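Workshop notebook, June, about 2 in the afternoon

Back in the lounge corner, finally with some sun on it. I spent the morning brushing the seat and working the crumbs out of the gap between the cushions (so many crumbs!) and then started on the part I like, which is deciding where the pillows go. Ginette Kennedy wants the blue ones together at one end and the pale one off by itself. I was all for spreading them out evenly, but I tried it her way first and I have to admit it looks friendlier - like somebody might sit there.

The blue covers are the Bundau ones, and they change a lot with the light. Under the ceiling lamps I'd call them gray, and near the window they go much brighter. Worth remembering before we order anything to match them.

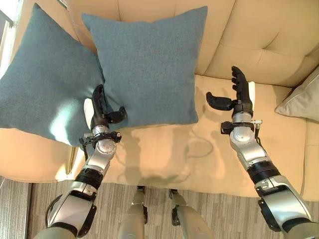
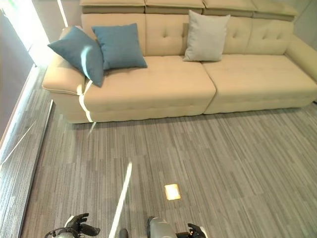

Rhys Donnelly came by and asked why the pillows never line up twice in a row. Fair point. Mine slump. If I push the bottom edge right back into the crease first and then stand the pillow up, it stays put a good while longer. Karate-chopping the top does nothing except make me feel busy. I also tried the spare insert from the Ruddock box, which is a size too big, and the zipper complained the whole way around, so that went back in the box.

Spent a bit too long on the Sorkix catalog after that. They have a throw I love for $355 and we are not getting it. Ginette says a plain one from the store room will do fine, and she's probably right, but I'm writing the page number down anyway: 19.

Still to do: vacuum under the sofa, ask Gradar whether the covers can go in a regular wash or need the cold cycle, and find the lint roller, which was on the shelf by the door yesterday and now isn't. Rhys, if you have it, put it back please!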